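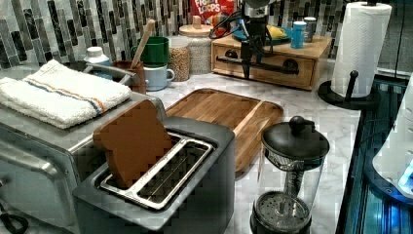 How many chores should a new team try to teach its robot in the first month? One. Pick a single small job, and stay with it until you're bored of it, and then stay a little longer.

# Chapter 5: Your First Kitchen Task

I learned this the hard way with the Nastidgate after-school club. We signed up for the Andwood Home Robot Challenge in November and I let everybody pick a favorite chore (big mistake!). We had a whiteboard full of ideas and an arm that couldn't reliably do any of them. My co-coach, Bohumila Jelínek, finally wiped the board clean and wrote "toast" on it.

So toast is what we'll work on in this chapter, too. I love it as a first project! A slice of bread is light, it's cheap, and it has one flat shape your students already know. But it also tips, bends and crumbles, so there's plenty to argue over. My group logged 54 tries before they agreed on what should even count as a success.

You'll need your notebook from Chapter 4 and the practice sheet at the back of the book. Work in pairs if you can, with one person driving and the other one writing everything down, including the flops.

Before we get to grasping, spend a little time with the wrist camera view. My students always want to skip this part, and I get it, but the view from the wrist is a strange place to live. Things are close, they smear when the arm moves quickly, and a knob you'd know anywhere from across the room can take a second look.
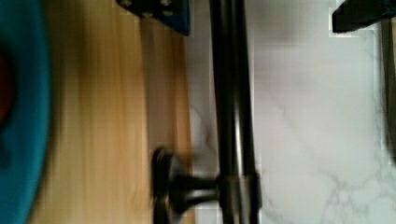

## 5.1 Slow Down First

Set your arm to its lowest speed and leave it there for the whole first session. Yes, the whole session! Write down the speed setting at the top of a fresh page, then move on to Activity 1.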